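**Lawal Press, *World Religions for Study Groups*, 2nd edition (September 2026)**

The book runs 557 pages, with 92 on Sikhism and Zoroastrianism together. Chapters follow one order: origin, texts, practice, present communities. Dates are given in a single system throughout. Abdelghani El Khatib's index is accurate, and the glossary marks stress but not vowel length.

The maps are weak. Two rivers are unlabeled on page 465.

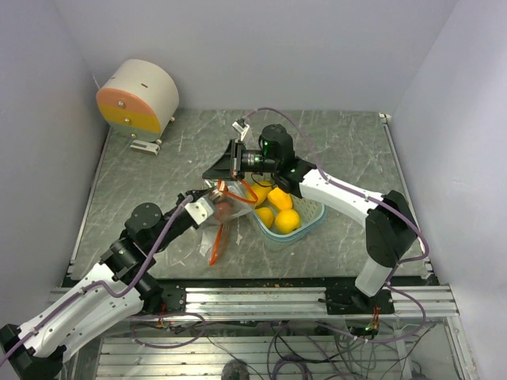

The binding is sewn and opens flat. Recommended for adult classes; too dense for younger readers.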